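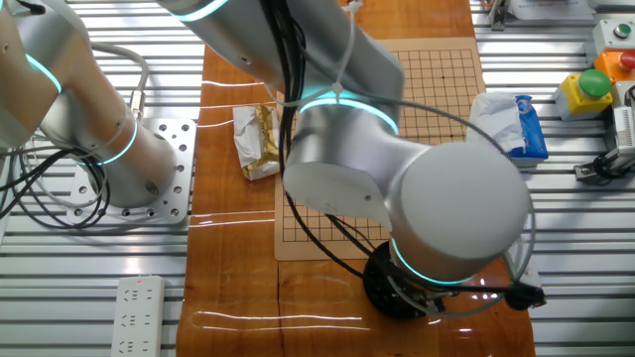
Most claims about wood finish are made by people selling wood finish, and a student should begin this chapter with that in mind. A can will promise depth, warmth and protection, and only the last of those can be tested. Shine is the easiest of the lot to mistake for quality. The glossy orange-brown tabletop under the arm looks well cared for, but gloss says very little about how a surface will stand up to a hot cup or a spill left overnight. Nor can color settle what kind of wood lies under it. Stain can make a cheap board look like an expensive one, and has done so for a very long time.

Chapter 12
What a Finish Does, and What It Is Said to Do

Siham Nimri, who ran the finishing shop at Gromstead, used to hand new students two boards and ask which had the better coat. They nearly always picked the shinier one. She would then set a wet glass on each and send them to lunch. The lesson was a little unfair, as she had chosen the boards, and we should be as careful about her test as about the label on the can. One wet glass is one wet glass.

The same goes for the advice to "feed" wood with oil. Wood in a table is not alive and does not eat. Oil may darken the grain and slow the entry of water, and those are good enough reasons to use it.

In this chapter we compare oil, wax, shellac and varnish, using the 176 test panels that Jonatan Åberg kept at Ulter. His notes are patchy in places, and he did not record the room's humidity until February of the second year. We point out the gaps as they come up. Section 12.1 starts with how a coat dries, a subject on which the cans are especially vague.

Last updated: February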